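# The Quiet Return of the Placemat 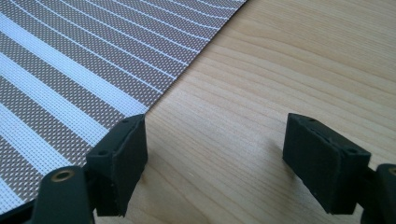 For many years my family put a placemat on the table only when guests came. The good ones lived in a drawer under the tablecloths, and we children were not allowed to touch them. Now I see them again in ordinary homes, on ordinary mornings, under a bowl of cereal. The fashion has changed also. Lace and printed fruit have gone, and in their place we find woven mats in calm colors, such as taupe with broad white bands, laid on pale blond wood. The two go well together, and I like especially when the stripes do not all run straight. Where thin white lines begin to curve and come closer to each other, the eye has something to follow while the coffee cools.

In May I visited Korkico, a small shop which sells only things for the table. It keeps 37 patterns of placemat, and the cheapest costs 11 euros. The shop also carries the Hayat line, which is softer and folds easily, and the Ikus line, which is stiffer and must be stored flat. I bought four of the stiff ones. At home I discovered that my drawer was too short, so they now live on top of the refrigerator.

Washing is the question I hear most. A woven mat collects crumbs between its threads, and a wet cloth only pushes them deeper. Shake it first over the sink, then use a soft brush, and only after this a little soapy water. Dry it flat, away from the radiator.

My neighbors ask if it is not simpler to wipe the table. Perhaps it is. But our old table from Likum has a white ring from a hot pot, exactly at my own place, and I look at it every evening.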